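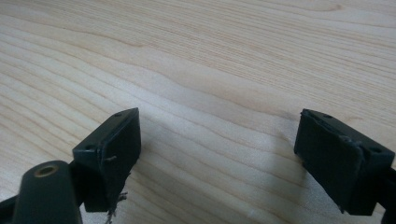

8 min read · 891 words in this section's full version

4.2 Fingers and grip pads

Figure 3. Open fingers of the Trunura hand-held gripper over a wooden tabletop. The pad on the left finger has a loose fiber near the middle of its edge and frayed threads at its lower end.

The Trunura kit is sold by Biron as a complete hand-held gripper with two fingers, a linkage and a set of spare pads. We bought one kit at the normal price and used it in all the tasks of Section 3. In this section we report only on the parts which touch the object.

The fingers are rectangular blocks of black plastic with a flat top and a squared end (Figure 3). Each top face has two small round holes. The manual does not explain them, and we left them free during the whole test. The pivot hole in the rounded arm at the left has a brass-colored ring, and we found no play in this joint after 14 days of use.

The pads are the weaker part of the product. On the right finger the rim of the pad looks uneven and a little lifted where it meets the plastic, mostly along the top. Benedito Bastos made 200 grasps with each set of pads and noted the state of the edges after every session. The fraying did not change the success rate for boxes and cups, but with thin cards the loose threads came between the pad and the card in 3 grasps. We counted these as failures of the kit, also when the card did not fall.

For comparison, the Okoro gripper has pads molded together with the finger. They cannot fray in this way, but a worn pad means a new finger must be ordered. With Trunura the user peels off the old pad and presses on a new one – a job of a few minutes. Ayman Saber repeated it without the manual and had no difficulty.

We would advise a buyer to check the lower end of each pad before a long session and to cut loose threads with small scissors. Pulling them by hand opened the edge further on one of our spare pads. The supplier, Rovdale, replaced this pad on request. The cost of pads over a longer period is treated in Section 4.3, together with the price of the linkage parts.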